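Kastico brings back children's tableware loan shelf

March 4, 2026

The Kastico tool and household library on Rees Street has reopened its children's tableware shelf, which closed in August when the back storeroom was cleared for new flooring. Families can again borrow bowls, cups and plates for birthday parties, play groups and school events without paying a fee.

The shelf holds 1,223 pieces, most of them bought new over the winter with a grant from the Nekasia neighborhood fund. The rest came from the old stock. Anything chipped, badly scratched or missing a partner was taken out before the reopening, and a set of glass dessert dishes has been moved to the adult section.

Cups and bowls go out in bags of 9. Plates are packed separately and come in one size only. A household can take up to 6 bags at a time and keep them for a week, with one renewal allowed if no one else has asked for them. Larger orders, such as those from schools, need to be placed ten days ahead at the front desk.

Borrowers are asked to wash everything before bringing it back. The pieces should be dry when they go into the bag, as damp cups stacked together were the most common complaint under the old system. Bags returned dirty will still be accepted, but the household's next loan will be held up until the set has been cleaned and checked.

The library recorded 2,801 loans from the shelf in its last full year, more than from any other part of the household section. Folding chairs came second. Demand usually climbs in late spring, and the desk is already taking names for the end of the school year.

Color now matters more than it did. Under the old arrangement every bag was mixed, and parents often found themselves with one yellow cup and a table full of children who wanted it. The new bags are sorted by kind, with matching cups kept together and the bowls in softer shades – the green and the pink have been asked for most so far.
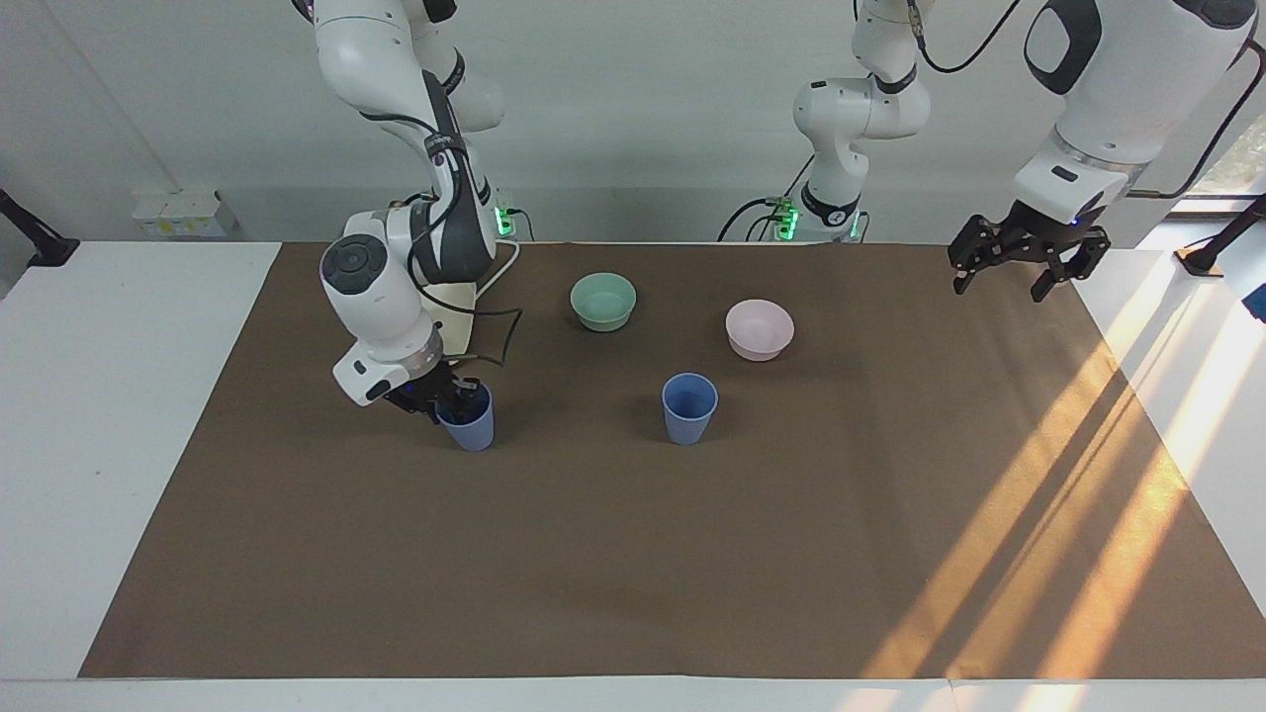
A parent who borrows for a weekly play group said she would have liked lids as well, at least for the smallest children, and asked whether the library could add a few bags of them before summer. She also said the one-week limit was fair for a party but short for a group that meets every week.

The library said lids are being looked at, along with a second size of plate. It has no plans to lend cutlery, which tended to come back incomplete when it was tried before.

Jarnano, the secondhand shop across the street, has agreed to take returned bags on days when the library is closed. Bags left there are carried over the next morning and count as returned on the day they were dropped off – borrowers should ask for a slip. Bags should not be left outside either door.

Loans are open to anyone with a library card. Cards are issued at the front desk and require proof of address.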